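Clostis Desk Air Purifier, Small Room Model
Sold by Salameh Office Supply

We held off on stocking desktop air purifiers for a long time, mostly on account of the claims printed on the boxes. One sample we were sent promised better sleep, sharper thinking and fewer sick days. It was a fan with a piece of foam in it.

The Clostis is a fan with a proper filter in it. That puts it ahead of most of what we tried, and it's the only one in this size we carry.

What it does
Pulls air in at the base, pushes it through a pleated particle filter and a thin carbon sheet, and sends it out the top. Dust and pollen get caught. Cooking smells fade a bit faster than they would with the door shut.

What we doubt
The maker rates it for rooms up to 200 square feet. We'd cut that in half. On the low setting, in a room with people going in and out, it cleans the air near the desk it sits on and not a lot more.

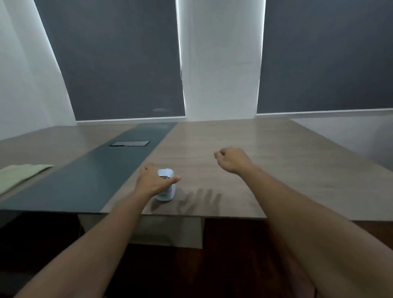

The "ion boost" button is another one we can't vouch for. It turns on a blue light. We ran the unit with and without it and couldn't tell the difference, so our advice is to leave it off. The air quality light is also generous -- it stayed green while we were sanding a shelf a few feet away.

Noise
Low is fine for phone calls. Medium is a steady hum. High is for when you've left the room, whatever the word "whisper" on the carton might suggest.

Filters
Clostis says to change the filter every 10 months. Ours was gray in almost 3. If you have pets or live near a busy road, plan on buying spares and count them in the price before you decide this is the cheap option.
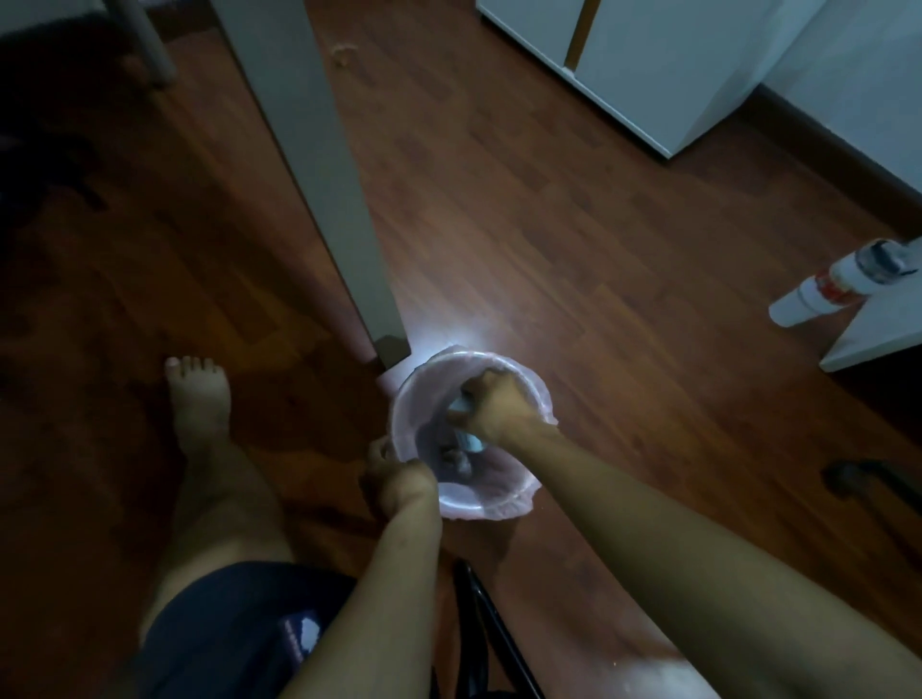

Used filters go out with the regular trash. The "recyclable" mark applies to the plastic housing only, and your local service may not take that either. Ask them first. Istmont makes an off-brand filter that fits, but the seal is loose and air leaks past the edge. We've stopped selling it.

In the box
Purifier, one filter (already installed, take the plastic wrap off before running it), power cord, printed guide. No remote.

Compared with the Zimgate
The Zimgate tower costs more, takes up floor space and moves a lot more air. For a bedroom or a shared office, get that one. For one person at one desk with spring allergies, the Clostis will do.

Returns accepted on unopened units. Opened filters can't come back.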